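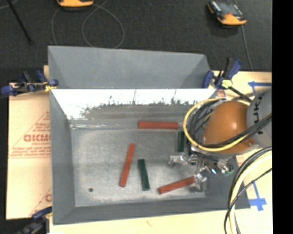 Sorting bins and block sets: progress to July 22, 2022

Rodstead workshop, report to the Wemelach fund

The first part of the grant went on the metal sorting bins and the red and green blocks. The two-compartment bin is now in place on the work surface. Its front compartment is much the larger of the two and has a flat floor with sloping sides, so blocks can be reached from any direction. The red blocks are longer than the green ones, as set out in our application.

Blocks

Plokine delivered 60 blocks in the first order. We returned 3 with chipped corners and have received replacements. A second order of 50 is due before the end of the summer. We asked for the same two colors and the same sizes, so that old and new blocks can be mixed.

Bins

The compartment floor has scuffs. They make no difference to the work and we do not plan to have it refinished. The bare metal does give a strong glare on the rear wall of the front compartment. Ertürk has quoted for a matte coating on the inside walls. The quote is within the equipment line, and we would like your agreement before we place the order.

Spending

We have spent 90 percent of the equipment line for this period, including delivery. The coating would use most of what is left. Nothing has been moved from other lines.

Next steps

Receive and check the second block order
Coat the inside walls, if agreed
Label the storage shelves by block size
Send the final report in December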